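공용 주방 안전 점검표와 의견 (Stornow 공동주택, 11월분)

점검한 사람: Banafsheh Bagheri
같이 확인한 사람: Gwawr Vaughan
점검 시간: 오전 9시부터 11시 반까지

이 점검표는 우리 건물의 공용 주방과 그 옆 창고를 위한 것입니다. 한국어가 제 모국어가 아니므로 표현이 조금 딱딱할 수 있습니다. 뜻이 분명하지 않은 항목이 있으면 저에게 물어보시기 바랍니다. 각 항목에는 결과를 먼저 쓰고 그 아래에 의견을 썼습니다. 결과는 "양호", "주의", "조치 필요" 가운데 하나입니다.

1. 전기

1-1. 콘센트 덮개와 벽 사이에 틈이 없는가
결과: 양호
의견: 지난번 점검에서 창문 쪽 콘센트가 조금 흔들렸습니다. Shahab Amini 씨가 나사를 다시 조였고, 이번에는 손으로 밀어도 움직이지 않았습니다.

1-2. 열을 내는 기구를 멀티탭에 연결하지 않았는가
결과: 주의
의견: 점검하는 동안에는 연결된 것이 없었습니다. 그러나 서랍 안에 멀티탭이 하나 있었고, 그 멀티탭의 정격은 3,000와트입니다. 토스터와 오븐과 전기 주전자를 한꺼번에 꽂으면 이 숫자를 넘을 수 있습니다. 멀티탭은 창고로 옮겼습니다. 휴대전화 충전에만 쓰기를 부탁드립니다.

1-3. 전선 피복이 갈라지거나 눌린 곳이 없는가
결과: 양호
의견: 전선을 하나씩 손으로 만져 보았습니다. 주전자 전선은 오래되어서 조금 뻣뻣하지만 갈라진 곳은 찾지 못했습니다. 다음 점검 때 다시 보겠습니다.

1-4. 누전차단기 시험 버튼이 작동하는가
결과: 양호
의견: 오전 10시에 눌렀고 바로 내려갔습니다. 이때 냉장고도 잠깐 꺼졌습니다. 미리 알리지 못한 점 죄송합니다. 다음에는 전날 저녁에 게시판에 쓰겠습니다.

2. 조리대와 열기구

2-1. 토스터와 오븐 위에 물건을 올려놓지 않는가
결과: 주의
의견: 이 항목은 매달 씁니다. 오븐 윗면은 선반이 아닙니다. 행주, 종이봉투, 빵 봉지는 특히 안 됩니다. Penner 설명서에도 사용 후 충분히 식을 때까지 윗면을 비워 두라고 적혀 있습니다.

2-2. 토스터의 빵 부스러기 받침을 비웠는가
결과: 조치 필요
의견: 받침에 부스러기가 많이 있었습니다. 점검 중에 비우고 마른 솔로 닦았습니다. 일주일에 한 번은 비워야 합니다. 반드시 플러그를 뽑고 기계가 식은 다음에 하십시오. 젖은 천은 안쪽에 넣지 마십시오. 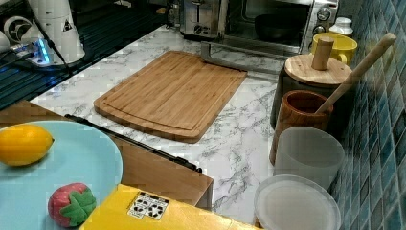
오븐은 사용하지 않을 때도 플러그를 뽑아야 합니까?
밤 11시 이후와 주방을 오래 비울 때에는 뽑아 주십시오. 낮에 여러 사람이 계속 쓰는 동안에는 조절 손잡이를 "꺼짐" 위치에 두면 됩니다. 플러그는 전선을 당기지 말고 머리 부분을 잡고 뽑습니다.

2-3. 오븐 내부에 기름이 굳어 있지 않은가
결과: 주의
의견: 아래쪽 열선 근처에 얼룩이 있습니다. 연기가 날 정도는 아니라고 생각합니다. 그래도 생선을 구운 분은 그날 안에 닦아 주시면 감사하겠습니다. 창고 첫째 칸에 Vomomero 세정제가 있습니다. 열선에는 직접 뿌리지 마십시오.

2-4. 조리대 뒤쪽 벽과 열기구 사이에 공간이 있는가
결과: 양호
의견: 우리 건물 규칙은 5센티미터 이상입니다. 자로 확인했습니다. 청소 후에 기구를 벽에 바짝 붙이는 일이 가끔 있으니 조심해 주십시오.

2-5. 뜨거운 그릇을 꺼낼 때 쓸 장갑이 있는가
결과: 조치 필요
의견: 왼쪽 장갑의 엄지 부분이 얇아졌습니다. 이런 장갑은 안전하다는 느낌만 주고 손을 보호하지 못합니다. 버렸습니다. 새 장갑은 Parisa Amini 씨가 주문하기로 했습니다. 도착할 때까지는 두꺼운 마른 수건을 두 번 접어서 쓰십시오.

3. 도마와 칼

3-1. 도마에 깊은 칼자국이나 갈라진 곳이 없는가
결과: 양호
의견: 나무 도마는 손톱으로 긁어 보면 쉽게 알 수 있습니다. 손톱이 걸릴 정도로 깊으면 사포로 갈거나 교체합니다. 식물성 기름을 한 달에 한 번 얇게 바르면 오래 갑니다.

3-2. 날고기용과 채소용 도마를 구분해서 쓰는가
결과: 주의
의견: 날고기는 플라스틱 도마에서만 자르는 것이 우리의 규칙입니다. 새로 이사 온 분들은 이 규칙을 모를 수 있으므로 싱크대 옆에 안내문을 붙이겠습니다. Teodora Kneževič 씨가 글씨를 크게 써 주신다고 했습니다.

3-3. 도마를 씻은 후 세워서 말리는가
결과: 주의
의견: 눕혀서 말리면 아래쪽에 물기가 남고 곰팡이가 생깁니다. 식기세척기에는 넣지 마십시오. 지난 봄에 도마 하나가 그렇게 휘어 버렸습니다.
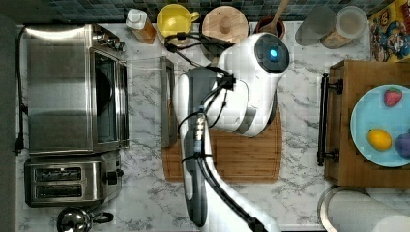

3-4. 칼을 칼꽂이에 넣어 보관하는가
결과: 양호
의견: 모두 제자리에 있었습니다. 설거지통의 물속에 칼을 담가 두는 것은 위험합니다. 거품 때문에 칼이 보이지 않습니다. 쓴 사람이 바로 씻어서 넣어야 합니다.

3-5. 도마 밑이 미끄럽지 않은가
결과: 주의
의견: 돌이나 타일처럼 매끄러운 면에서는 도마가 밀립니다. 물을 짠 행주를 한 장 펴고 그 위에 도마를 놓으십시오. 고무 매트도 좋지만 지금 있는 것은 크기가 작습니다.

4. 화재 대비

4-1. 소화기의 압력계 바늘이 녹색 범위에 있는가
결과: 양호
의견: 소화기 관리 번호는 3,619입니다. 안전핀과 봉인도 확인했습니다. 소화기 앞에 장바구니를 놓지 말아 주십시오. 점검하러 갔을 때 두 개를 치워야 했습니다.

4-2. 소화 담요를 바로 꺼낼 수 있는가
결과: 양호
의견: 문 옆의 고리에 걸려 있습니다. 기름에 불이 붙었을 때 물을 부으면 절대로 안 됩니다. 불을 끄고, 가능하면 뚜껑이나 담요로 덮고, 식을 때까지 열지 않습니다.

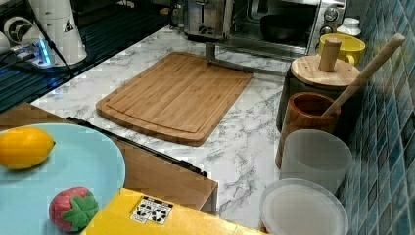
담요는 한 번 사용하면 다시 쓰지 않습니다. 겉으로 깨끗해 보여도 그렇습니다. 작은 불에 썼더라도 저에게 말씀해 주시면 새것으로 바꾸겠습니다. 비용은 공동 관리비에서 나오므로 걱정하지 마십시오.

4-3. 연기 감지기가 울리는가
결과: 조치 필요
의견: 시험 버튼을 눌렀을 때 소리가 났지만 약했습니다. 건전지를 바꾼 후에도 비슷했습니다. Plaler 기사에게 전화했고, 방문 접수 번호는 1,012번입니다. 그때까지는 창고의 예비 감지기를 냉장고 위 선반에 둡니다. 임시 방법이므로 완전하지는 않습니다.

4-4. 비상구까지의 통로가 비어 있는가
결과: 주의
의견: 자전거 한 대가 복도에 있었습니다. 주인을 찾아서 옮겨 달라고 했고, 오후 2시에 다시 가 보니 없었습니다.

5. 다음 점검 전까지 할 일

오븐 장갑 한 켤레 주문: Parisa Amini
도마 안내문 만들기: Teodora Kneževič
연기 감지기 수리 확인: Gwawr Vaughan
큰 고무 매트 가격 알아보기: Shahab Amini
전기 주전자 전선 다시 보기: 제가 합니다

잘못 쓴 내용이나 빠진 항목이 있으면 점검표 뒷면에 연필로 써 주십시오. 볼펜으로 쓰면 제가 복사할 때 뒤에 비칩니다.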